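Padton Council's online petitions tool - a review

Used it since June so thought I'd write it up before I forget. Short version: decent, clunky, three stars.

Background. We wanted the name of MacLeish Square looked at again. Old row, won't go over it all here. Hazem Cherkaoui started the petition, I did the chasing. You need 105 signatures for a written answer from the council and 2,644 for a debate in the chamber. We got 323. So, a written answer.

Good bits first. Signing is quick. Name, postcode, click the email, done. Works on a phone. My mum managed it without ringing me, which is a first. The running total updates straight away and you can print a paper sheet for people who don't do online, though you then have to type them all in yourself.

Bad bits. The wording box cuts you off with no warning, so our first version went up missing it's last line and had to be pulled. Search is hopeless - type "square" and you get parking in Odbridge. Confirmation emails land in junk. And you can't message the people who signed, so when the answer finally came we had no way to tell them. Had to put it on the noticeboard.

The answer itself was two paragraphs saying the matter had been "noted". Not the tool's fault I suppose.

Compared with Zavier, the one the parish used before, it's easier to sign and worse to run. Zavier let you edit. Zavier also fell over every eveing at teatime, so swings and roundabouts.

Would use again. Save your wording somewhere else first.
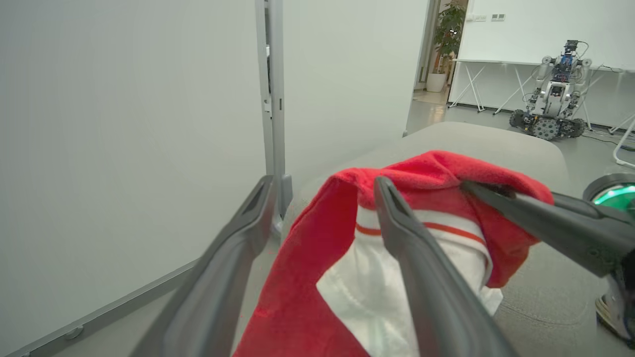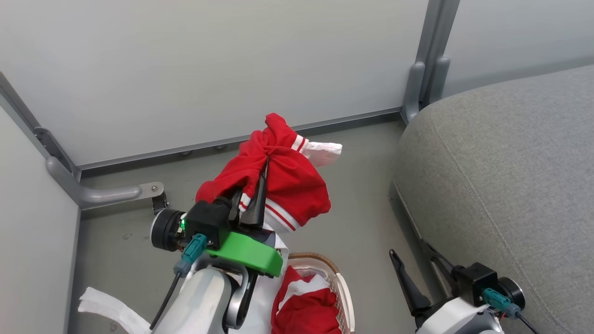
Red fabric with some white to it, in both photos. Grey sofa in the second.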